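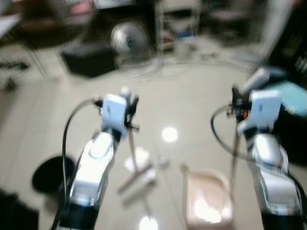 Attachment 1. Head camera view, mop task, both arms out over the tile.

Ticket 385: Left and right grippers behave differently on thin handles
Status: Open, waiting on parts
Opened by: Pauline Hartley
Site: Stockdale
Opened: Mar 3, 2018
Components: Berero finger set, Plollov finger set, arm controller, head camera

Problem

We are comparing two finger sets for cleaning jobs and need to pick one by the end of March. With the Berero fingers the gripper closes on a thin handle and reports a good grasp, then the handle rolls in the fingers once the arm starts to move. The mop head ends up facing the wrong way. The Plollov fingers don't roll the handle as much but they stop short of full close and the controller throws a grip timeout.

The head camera picture is also very soft whenever the arms are moving. See Attachment 1. The tile edges can't be used for anything in a picture like that, and the handle tracker loses the stick.

Setup

Same arm controller on both sides, same firmware. Camera on auto exposure at the start of the log. Room lights on, glossy beige tile. Mop with a white cloth head and a slender handle, pink basin on the floor. Grip force at 60 percent unless noted.

Log

Entry 1. Ran the mop task with Berero on both sides. Left side dropped the handle on the first lift. Right side held but the handle turned. Controller log shows no fault on either side, so it believes it still has the object.

Entry 2. Raised grip force from 60 to 80 on the left only. Handle still turns. Motor gets warm to the touch after a few cycles. Put it back to 60.

Entry 3. Swapped Plollov fingers onto the left, kept Berero on the right. Grip timeout, code 8, on every close. Opened and closed by hand with power off and there is no binding. The Plollov fingers are thicker at the tip, so they touch each other before the controller sees its end position.

Entry 4. Changed the end position in the left gripper profile by 2 mm. Code 8 went away. Handle held through a full lift and a slow sweep. It slipped at normal sweep speed.

Entry 5. Moved to the camera. Auto exposure was picking a long shutter. Fixed the shutter at 1/250 and raised the gain. The picture is noisy but the handle has an edge again and the tracker stays on it. The light reflections on the tile still pull the tracker off when the handle passes over one. Turned the overhead light nearest the fan off for one run and the tracker did not jump. Turned it back on, we can't ask the site to run with lights off.

Entry 6. Checked cable slack on both grippers. Each black cable loops out from the housing and back down along the arm. At full wrist roll the left one goes tight before the joint limit. I think this is part of the slip at normal sweep speed but have not proved it. Limited the wrist roll in software for now.

Reply from Pustero support

Please confirm whether each gripper has its own profile or if both read the same one. On older firmware the right side copies the left at startup. If you changed the end position for Plollov, the right side may now be closing to the wrong place with Berero on it.

Entry 7. Confirmed. The right side copies the left at startup. That explains why the right gripper started leaving a gap after entry 4, which I had put down to finger wear. Loaded the right profile by hand after startup and the gap is gone. This has to be redone after each power cycle.

Where it stands

Code 8: fixed with the end position change.
Right side gap: workaround in place, needs firmware.
Blurred picture: better with fixed shutter, reflections still open.
Handle rolling, Berero: not fixed. Asked for the ribbed pads.
Handle slipping, Plollov: not fixed at normal speed. Longer gripper cable on order.

Please don't reset the camera to defaults. It goes back to auto exposure and the tracker results can't be compared with the runs from entry 5 on.

Next step: fit the ribbed pads and the longer cable, then repeat the mop task with each finger set on each side. Do not close this ticket until the right side profile has survived a restart.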